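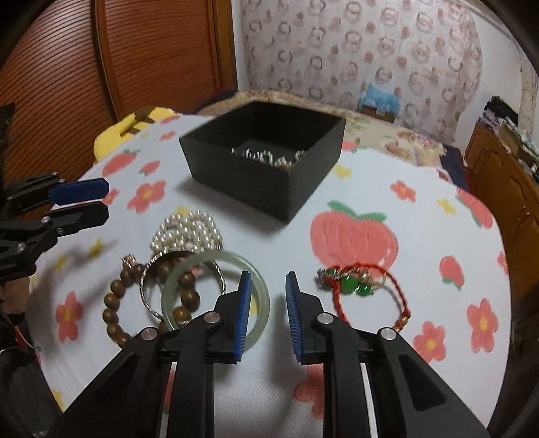

Stalell open jewellery box, black: a plain square for a not very plain price

Search reviews Type a product or brand Go

June
By the Drestimeck home desk

I'm suspicious of anything sold as "storage" that turns out to be a box. Stalell wants 30 pounds for this one, and the listing spends three paragraphs on "calm" before it gets to the measurements. It's black, square and matt, and it has no lid.

The missing lid is my first complaint. Stalell calls it open access. I call it dusting. Pearls need a wipe after wearing as it is, and I don't want to wipe them again before I put them on.

The second is the inside. For this money I expected a divider, or at least a ring roll. You get one square space, so bangles, beads and chains all end up in together. The sides are tall as well, and small things vanish behind the front wall unless you stand right over it. A thin ring is a nuisance to find in there. I'd keep rings and brooches in a saucer.

What it does suit is the chunky stuff. A jade bangle or a string of wooden beads goes in and comes out without fuss, and the dark floor makes silver easy to spot. A chain does well too if you coil it first.
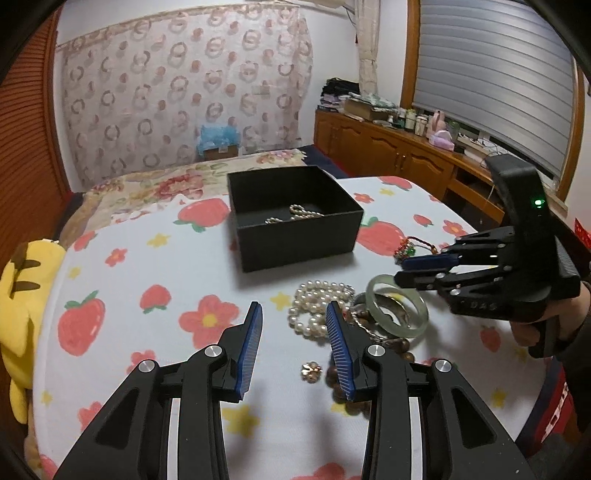 Coil it badly, though, and you're back to picking at knots with a pin, which the cheap Ivura tray spares you with its 17 little hooks. The Ivura is ugly and I don't love it, but I've had fewer tangles with it. The Ateş box costs 4 pounds more than the Stalell and comes with a lid and two compartments. I can't see why you'd save the 4 pounds.

Finish is fair. Fingermarks show on the matt black and need a damp cloth. It stays put when you rummage, I'll give it that.

Buy it in a sale if you wear mostly bangles. Otherwise get the Ateş.

Comments (3)

pearlbutton
Mine had a scuffed corner on arrival. They sent another, also scuffed. Kept it for hair clips.

M_in_the_attic
Bit harsh! I like not having a lid, I'd only leave it off anyway.

tidyish
Does the Ateş fit a wide bangle lying flat? The listing doesn't say.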